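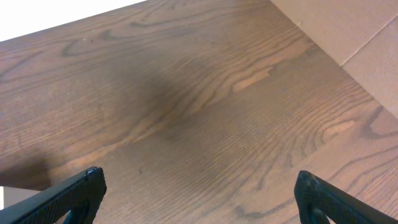

Chapter 7
When the Work Changes Hands

In this chapter you will read about:
how a job is broken into tasks before any of it is automated
which tasks tend to move to machines first, and which stay with people
how pay, training and the pace of work can shift when a robot arm is added to a line
what workers and supervisors can ask for before the change is made

Key terms: task, cycle time, exception, changeover, job redesign, tending

7.1 A packing room in December

Kasance is a company that packs and ships small household goods for other businesses. Its main packing room runs two shifts. For years the work was done the same way at every table. A packer took an order slip, picked the goods from a cart, folded a carton, filled it, taped it and slid it onto the belt. A good packer knew which goods could lie on their side and which had to stand up, and could tell by the weight of a carton that something had been left out.

In the fall the company put robot arms at part of the line. Each arm has a two-finger gripper with a small camera mounted near it, and each was given one piece of the job, moving goods from the table into an open carton. People still folded the cartons, checked the slips and did the taping. By December the line with the arms was sending out 1,678 cartons on a normal day shift. The same line had averaged 1,608 the year before.

That is a modest gain, and many people in the room had expected more. Divya Kulkarni, the shift lead, had been told to plan for 2,000. She kept a notebook on the reasons the line fell short, and most of the entries were about small things. A carton sat at a slant. A bag of loose parts sagged when the fingers closed on it. The order had a gift note in it that had to go on top. Each time, a person stepped in, fixed the problem and started the arm again.

Her entry for 12/17/22 reads: "Stopped 33 times before lunch. Most under a minute. Cletus did nearly all of them and his own table too."

7.2 Jobs and tasks

It is common to hear that a machine has "taken a job." In most workplaces the change is smaller and harder to see. A job is a bundle of tasks, and automation usually takes tasks out of the bundle one at a time. What is left over, plus whatever new tasks the machine brings with it, becomes the new job.

Consider the packer's job at Kasance. Before the change it had six main tasks: reading the slip, picking, folding, filling, taping and checking. The arm took over filling. Picking changed, because goods now had to be laid out on the table with space between them so the gripper could get around each one. Checking grew, since the person no longer handled every item on its way into the carton and could not go by feel. And a new task appeared, which the company called tending. Tending means watching the arm, clearing exceptions and restarting the cycle.

An exception is any case the machine was not set up to handle. Exceptions matter a great deal in this chapter. When the number of exceptions is low, one person can tend several machines. When it is high, tending can fill most of a shift, and it is often left out of the plan for how many people are needed.

7.3 Three views of the same line

The people at Kasance did not agree about what the arms had done for them.

Cletus Calloway had packed there for eleven years. His shoulder hurt less, and he was glad of that. He also said the day felt longer. "When I packed, I set my own speed. Now I wait, and then I hurry, and then I wait."

Chepkoech Sang started the same month as the arms and had never worked the old way. She learned to clear a stop in her first week and to adjust the grip settings in her third. She liked the work and wanted more training, but there was no pay grade for what she was doing. On paper she was a packer.

Chi-keung Pan managed the building. His concern was the changeover, the time needed to switch the line from one customer's goods to another's. With people at every table, a changeover had meant bringing in new carts and cartons. With the arms, each new item had to be tried at the table first - sometimes for most of a morning - before the line could run at full speed.

All three were describing the same line. Keep their accounts in mind as you read the next section, where we look at how tasks are measured. A measure such as cartons per shift would capture part of Pan's concern and almost none of Calloway's.

7.4 What gets written down

Before the arms were installed, Kasance timed every task in the packing room. Cycle time is the time it takes to do a task once, from start to start. The company had good cycle times for folding, filling and taping. It had no figure for noticing that a lid was cracked, or for showing a new hire where the short cartons were kept. These were part of the job too, but they had never been listed as tasks, and so they were not assigned to anyone when the job was redesigned.

Before you go on

Choose a job you have held or know well. List its tasks, including the ones that would not appear in a job posting. Mark those that happen the same way every time, and then those that depend on noticing something. Bring your list to class. You will use it in Section 7.5, where we follow the redesign of the tending job and the talks over its pay grade.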